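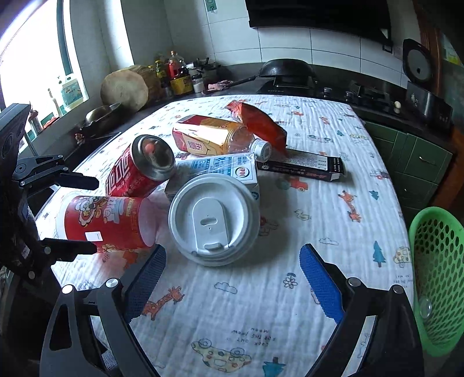
Figure 2. Packaged food and drink items on a printed quilted table cover, with a white plastic cup lid and a red aluminum can lying on its side.

3.2 What people put on the table, and what they put under it

We began this study expecting to write about meals. Within a few weeks of the first visits in Zoltevthorpe we were writing about tablecloths, and we have not regretted the change for a moment! The table cover is one of the least studied textiles in the home. Curtains have a large literature, quilts have a huge one, and rugs have whole journals. The cloth that people eat from, lean on, spill on and wash more often than almost anything else they own has mostly been left to the trade catalogs.

Our survey reached 374 households across two districts, Zoltevthorpe and the newer housing at Girkex. Each household answered a short set of questions about the cover in use on the day of the visit, how long it had been there, where it came from, and what it had been before. That last question was added after the pilot, and it turned into the richest part of the whole survey. A surprising number of covers had started life as something else: crib quilts, play mats, bedspreads cut down after a tear, the good half of a curtain. We call these "moved" textiles in the rest of the paper, and we keep them apart from "bought" covers, meaning anything sold as a tablecloth in the first place.

Children's prints deserve a special mention. Cartoon vehicles, animals and little trees of the type seen in Figure 2 came up again and again in the interviews, and they came up in homes with no young children as well as in homes full of them. When we asked why, people talked first about feel. Quilted cloth is soft under the wrists, it keeps a bowl from clattering, and it lies flat without clips. The print came second, and it was often described with real fondness. One retired woman in Girkex told us that she had stopped seeing the pattern years ago, and then went on to name every animal on it from memory while facing the other way. Another person had two covers in the same print and rotated them so that both would fade at the same speed (we loved this answer and have since started doing it ourselves).

Washing habits turned out to matter a great deal for how long a moved textile stays in service. Smooth covers with a wipeable coating were cleaned in place and rarely left the table. Quilted covers went into the machine, and that meant a gap of a day or so when the table was bare or wore a substitute. The substitutes are a lovely subject in their own right, and we hope somebody takes them up. We recorded bath towels, a shower curtain, wrapping paper and, in one home, a folded paper map of the Sotomayor valley that had been on the table for five washes running and was starting to be treated as a cover itself.

Packaged food brought in a question we had not planned for. Cans, cups and boxes behave differently from plates on a padded surface. A plate spreads its weight, while a narrow can sinks a little and leans. Several people mentioned this without being asked, and some had a fixed spot for tall drinks, usually a tray or a thick book. We went back to our notes and found that households with quilted covers were more likely to own such a tray. The difference is small and we would not build a theory on it, but it fits with the earlier work by the Hilinik textile group on padding and posture at the table, and it gives the next survey something good to test.

We should be open about the limits. Our visits took place in November, when heavier cloth is in use and summer covers have been put away, so the share of quilted covers is probably higher than a full-year count would give. The six interviewers also differed in how closely they looked. Some lifted the corner of the cloth to check for an under-layer and some did not, and we only made this a fixed step halfway through. Under-layers are therefore undercounted in Zoltevthorpe, which was visited first.

Even so, the main pattern is clear and, to us, exciting. The table is where household cloth goes for its second life. Section 3.3 follows the moved textiles one step further, to the rag drawer, and looks at how people decide that a cover is finished.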